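Cunetti Rellus

Cunetti Rellus é um pacote comercial de ambientes domésticos simulados para o treino e a avaliação de robôs de serviço. É vendido por assinatura pela Cunetti, empresa que antes fazia passeios virtuais para imobiliárias e que, segundo os seus detratores, nunca deixou inteiramente de os fazer.

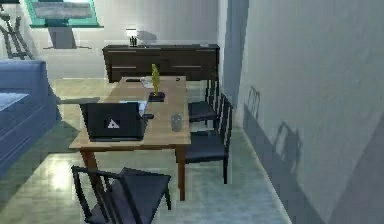
Descrição geral

O pacote contém 50 divisões mobiladas, distribuídas por 12 habitações, e uma biblioteca de objetos que podem ser agarrados, empurrados ou derrubados, conforme o talento do robô. A divisão mais conhecida é a sala de jantar, com mesa comprida de madeira, cadeiras pretas de costas altas em ripas e chão claro e brilhante. Sobre a mesa encontram-se um portátil aberto, um copo de vidro transparente, um pratinho branco e uma figura esguia verde-amarelada em base preta, que a documentação regista como "estatueta_b" e os utilizadores tratam por "o prémio".

O nome Rellus designa apenas o conteúdo (divisões, móveis, objetos). O motor de física chama-se Ots, é licenciado à parte e faturado à parte, pormenor que a página de preços menciona com grande discrição.

História

A primeira versão foi escrita por Thabiso Lekota, que pretendia testar um planeador de trajetórias e não tinha sala de jantar. Durante dois anos circulou entre laboratórios sem licença definida. A Cunetti adquiriu os direitos, acrescentou um instalador e retirou o gato, cujo comportamento consumia mais tempo de processador do que o resto da casa.

A versão 2 introduziu as tarefas avaliadas. A versão 3, lançada em maio, trouxe iluminação configurável, portas que abrem para os dois lados e um menu de definições que ainda não foi inteiramente traduzido.

Funcionamento

O utilizador escolhe uma divisão, carrega o modelo do seu robô e seleciona uma das 17 tarefas incluídas, entre as quais levantar a mesa, pôr a mesa e encontrar o comando. Cada tentativa recebe uma pontuação até 100. Há descontos por colisão, por demora e por "perturbação desnecessária do mobiliário", categoria que o manual define em quatro páginas e que continua a gerar correspondência.

Os objetos podem ser baralhados entre tentativas. O baralhamento respeita regras de bom senso doméstico: os copos ficam em superfícies, os livros não ficam no forno. As regras podem ser desligadas - opção que o manual desaconselha e que os estudantes usam sempre.

Licenciamento

Existem três modalidades. A académica limita o número de robôs simultâneos a dois. A comercial não tem limite, exceto o orçamento. A terceira, chamada "Casa Completa", inclui apoio técnico por telefone até às 17 horas e acesso antecipado a novas divisões, que até à data foram uma despensa e um segundo corredor.

Receção

Num comparativo publicado pela revista Carnwood, Soo-ah Ban atribuiu ao pacote 83 pontos em 100. Elogiou a estabilidade da simulação e a clareza dos registos de erro. Foi menos generosa com o vidro, que considerou "de uma resistência admirável": um copo largado da altura da mesa chegava ao chão intacto e, numa das tentativas, regressava. A Cunetti respondeu que a fragilidade dos materiais estava prevista para uma atualização do Ots, a qual também seria faturada à parte.

Ban observou ainda que robôs treinados apenas no Rellus tendiam a hesitar em casas com tapetes. O fabricante passou a vender tapetes.

Outros críticos apontaram a arrumação excessiva dos ambientes. Lekota, que já não trabalha no projeto, concordou publicamente e sugeriu que se acrescentasse roupa às cadeiras. O pedido consta da lista de melhorias com prioridade baixa.

Ver também

Simulação robótica
Robô de serviço
Ots (motor de física)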